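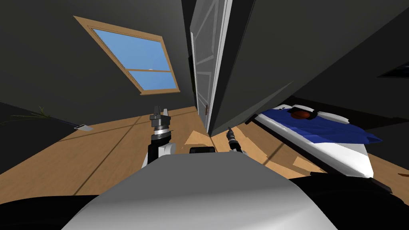
Fleet operator Studov has fitted tire pressure sensors to 159 delivery vans after a trial at its Moseo depot cut roadside callouts over the winter.

The sensors, supplied by Uibo, send a reading every 10 minutes to the depot's maintenance desk. If a tire drops below the set pressure, the van is flagged and the driver gets a text message at the next stop. Messages are not sent while the vehicle is moving.

Studov logged 1349 low-pressure alerts during the trial. Most were slow leaks that drivers had missed on their morning walkaround – usually on the inner rear wheels, where a soft tire is hard to spot.

Drivers will still have to do the walkaround and sign the check sheet before leaving the yard. The company said the sensors do not measure tread depth or pick up sidewall damage.

The readings feed into Trulteo, the software Studov already uses for service bookings. Vans with 2 alerts on the same wheel in a week are booked into the workshop automatically.

Trailers are not included for now. Studov plans to look at them in April, when its current tire contract comes up for renewal.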